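Budget week, again

2018-10-16
by Oda Wallin

OK quick one, numbers are due to Younes before lunch and I keep getting asked the same things.

Yes we're asking for a second arm. No, not a bigger one. The arm is the easy line, Flurkis sent the quote back in July and it hasn't moved. It's everything round it that eats you. Spare fingers. Cables. Shelves on casters, crates, barrier tape, floor tape (so much floor tape). Last year I put all that under "misc" and got a very long email from Loubna about it, fair enough.

So this time, seperate lines. Crates and shelving, 361. Tape and posts, 116. Hand spares, 3000 and I'd like more but I know what the answer will be.
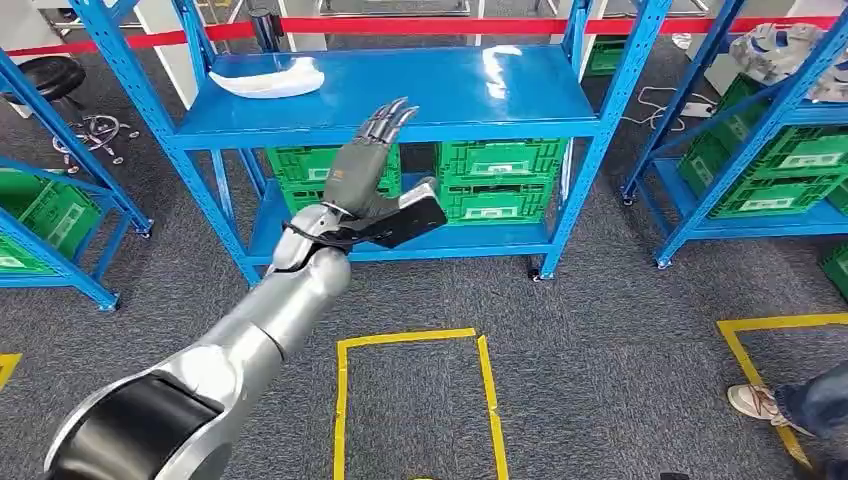
Service contract is the one I'm stuck on. Heffernan want us to sign for three years. Fereshteh says one year and renew, she got burned at Soscombe when the model was dropped halfway thru and they were paying for parts that didn't exist. I lean her way. It costs more per year, will have to argue it.

Also lead time!! Hands are 7 weeks right now. If the order goes in after the holidays we lose most of the winter. Put that in the first paragraph of the request this time, not the appendix.

Still need: power. Hyun-seo is pricing a proper floor run for the shelf area so we can stop living off power strips. No figure yet. Leaving a blank line for it and hoping.

Right, back to the spreadsheet.

Last updated: same day, fixed the tape line

Contact | © Oda Wallin | Back to top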